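Wistgate Opens Registration for Flolemeck Developer Conference

WISTGATE, 15 January 2022 – Erneo today opened registration for Flolemeck, its annual conference for developers working with the Oral application platform. The event will be held on site in October, with a parallel online track.
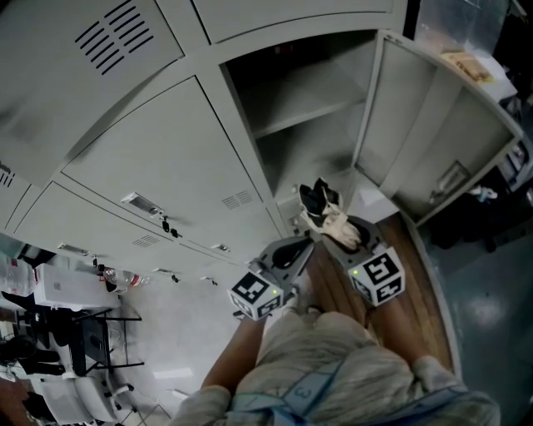
Attendees of the previous edition had asked for one change above all others, according to the Flolemeck program office, which said the request for "a registration window that does not close in the first hour" came up in more feedback forms than any question of content. The office added that the first-come method used until now favored applicants in a few time zones and that it would not be used again.

Registration is now handled as a drawing. Applicants enter their details once, at any time while the window is open, and the time of entry has no effect on the outcome. The window closes at 5 p.m. Eastern on the last business day of this month. Results are sent by email within two weeks of closing. Applicants who are drawn have seven days to confirm and pay, after which unclaimed places pass to the waiting list in the order in which the list was drawn.

Capacity and pricing

The on-site event has 1338 places. Of these, 100 are set aside for students and for maintainers of open source packages listed in the Oral registry. These places are free of charge and are drawn separately. Applicants in this group must supply either proof of enrollment or the name of a registry package on which they hold commit rights.

The online pass costs $49 and is not subject to the drawing. It covers live streams from the two main rooms, the question channel for each session, and recordings. Prices for on-site passes are shown on the registration form and vary by the number of days selected. Sales tax is added at checkout where it applies.

A payment card is not charged at the time of entry. The form places no hold on the card. Each person may submit a single entry, and duplicate entries under the same account are merged. Companies that want to send a team can link individual entries with a group code, in which case the group is drawn as a unit or not at all. The largest group size accepted is six.

Program

The program covers Oral 2, the next major version of the platform, which is now in closed preview. Sessions will address the revised build system, the move to a single configuration file, changes to the permissions model, and the removal of the legacy plug-in interface. Packages that depend on the legacy interface will continue to run in compatibility mode, but will not receive performance updates.

Day one consists of the keynote and a set of technical overviews. Day two is given over to longer sessions, with topics grouped by track: client applications, server components, testing and release tooling. The final day is reserved for code labs. Seats in the code labs are assigned on site and cannot be booked through the registration form.

A preview build of Oral 2 will be made available to all pass holders ahead of the event – both on-site and online – so that migration problems can be reported before the labs take place. The build will expire after the conference and is not licensed for production use.

Call for sessions

Session proposals are accepted through a separate form, which opens next month. Proposals should state the version of the platform they apply to, the expected level of the audience, and whether sample code will be published. Speakers whose proposals are accepted receive an on-site pass and do not need to enter the drawing. Those who have entered already will have their entry withdrawn and will be notified.

Access and travel

The venue in Wistgate has step-free entry to all session rooms. Live captions will be provided in English for the main rooms and for the online streams. Requests for sign language interpretation should be made on the registration form, where the field can be edited until the window closes. Hotel rooms at the conference rate will be offered only to confirmed attendees – the booking link is included in the confirmation email.

On-site passes can be transferred to another person at the same company up to 14 days before the event. They cannot be resold. Refunds, less a processing fee, are available until the same date. Online passes can be refunded until the first stream begins.

About Erneo

Erneo develops the Oral application platform and its related tools for building, testing and distributing software on desktop and mobile devices. The company is based in Wistgate and has organized Flolemeck since the first public release of Oral.

Press registration for Flolemeck is separate from the attendee drawing. Accreditation requests should be sent through the press section of the Erneo website and should include the name of the publication and a link to recent coverage.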